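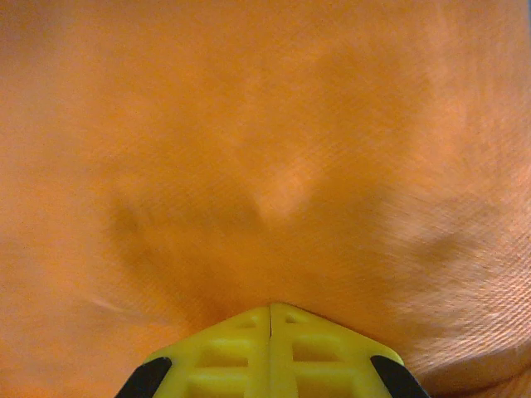 Cell 2 notebook, April, started 07:40

Purpose of this entry: write down the working rules for cloth handling at the gripper cell so that the next revision of the local procedure can be drafted from it. The rules we have been using were passed on by word of mouth, and Gaetano and I found this week that we were applying two different versions of the fingertip rule.

Material is the orange woven cloth. Fingers are the yellow molded lattice pair with the black outer pads. Wrist camera on for all runs. No change to the wrist mount since the last entry.

1. Closing on cloth

Old habit: drive down to the table height, close, lift. This depends on the cloth being the same thickness everywhere, and a rumpled sheet is never that. Where there is a fold under the tips, the arm presses on it well before the programmed height.

Rule as of now: approach in two stages. Full speed to the clearance height, then reduced speed until the contact threshold trips. Stop on threshold, never on height alone. Height stays in the program as a hard lower limit. If the lower limit is reached without the threshold tripping, the run is logged as a miss and the arm retracts. No second push at the same spot.

The reduced speed is 6 mm/s. I tried faster settings before lunch. The overshoot after the threshold is small on a single layer but gets worse on a fold, and the tips end up deeper than the reading suggests. Left it at 6.

2. Pushing with the fingers closed

Allowed, with conditions. Pressing with the tips together is useful for locating a ridge or for gathering cloth ahead of a pinch. The current risk sheet covers only opening and closing, so strictly we have been doing something it does not mention. Gaetano De Luca will add a line for it. Until then:

- Tips must be fully closed before contact. A gap at the seam can take in a thread or a thin fold on the way down.
- Push direction straight down or along the fold. Crosswise only at reduced speed.
- Wrist rotation locked while in contact.
- Retract along the approach line. Do not open the fingers until clear of the cloth.

The last one is where we differed. Gaetano opens at the bottom to release the fabric. I retract first. We ran both ways. Opening in contact puts a side load on the finger bases, and the force reading takes longer to settle before the next move. Agreed on retract first. If a task needs the fingers to open in contact in order to pinch, it gets written as a separate step with its own force limit.

3. Force limits

The limit in the controller and the limit in the task file did not agree. Controller limit is the one that protects people and hardware, and it must not be edited from a task file. Task limit may be lower, never higher. I have moved the task value to the top of the file, where it can be read without scrolling, and added a check at load that refuses to start if the task value exceeds the controller value.

Checked the refusal with a deliberately wrong value. It refused. Put the right value back, reloaded, had Gaetano read it back aloud from the screen.

Open question: whether the check should also compare against the signed-off value in the procedure. That would catch somebody lowering it by mistake and then wondering why every run aborts. Low priority.

4. Camera view and lighting

The wrist view is mostly cloth at contact. It is good for folds near the tips and poor for anything else. For that reason the wrist view alone does not count as a check that the area is clear. The written rule at present says "operator confirms area clear on camera", which can be read as any camera. Proposed wording:

"Operator confirms area clear by direct sight from the operating position. Camera views may be used in addition."

Folds show up by shading only, since the cloth is one color. Changing the light between runs changes what counts as a fold in the logs. Rule: lights fixed for the whole session, blinds down, note it in the header if anything changes. Exposure locked. Auto exposure was on when I arrived, so earlier runs should be treated with care when comparing shadows.

5. Stop and reach-in

Nothing new, but restating it, as it was skipped once. Reaching in to straighten the cloth counts as entering the cell. Protective stop first, confirm the indicator, then reach. Pausing the program is not a stop. A paused program can be resumed from the remote pendant, and the person holding the pendant may be looking at the plots.

One pendant, one holder. Whoever reaches in takes the pendant along. If the stop has been used, restart from the home position at reduced speed for the first cycle.

6. Inspection of fingers

Every 90 cycles, or at any unexpected force abort, whichever comes first:

- ribs and openings: cracks, whitening, trapped fibers
- slot below each tip: fibers, debris
- seam: tips meet along the full length when closed
- black pads: lifting at the edges, cuts

Replace fingers as a pair. Do not mix an old one with a new one, even when only one has failed; the seam will not line up and the pinch will drift to one side. Log the replacement with the cycle count. Count at the start of this session was 557, carried over from the previous sheet.

Lattice fingers flex, so a closed reading from the encoder does not prove that the tips are closed at the seam. Look at them.

7. Logging

A run without a header is not a run. Minimum header: operator, material, finger pair, task file revision, force limit, lights, exposure. Aborts are kept. Deleting an abort because it was "only the cloth" hides precisely the cases that we need for the limits. Mark it and leave it in.

Names for outcomes, so that we stop using our own: contact, miss, slip, snag, abort. A snag is any retract where the cloth follows the tips above the clearance height. Slip applies only after a pinch.

To do

- GDL: line for closed-finger pushing in the risk sheet
- GDL: reword the camera clause
- me: put the two-stage approach into the shared template so it is not copied by hand
- me: ask Longo whether the pads can be ordered separately from the fingers
- both: repeat the retract comparison on a doubled layer, same lights
- send sections 1 to 3 to the Itville cell for comments before anything is signed

Signed-off procedure remains in force until replaced. Where this entry is stricter, follow this entry.

G. Mancuso, 16:20

Filed under: Shop Notes > Cell Practice > Soft Materials

Recent entries
Dikent fixture plate: hole pattern and torque values
Pendant handover, short form
Volusmont visit, notes on fencing and sight lines
Force sensor zeroing before the first run
Label format for finger pairs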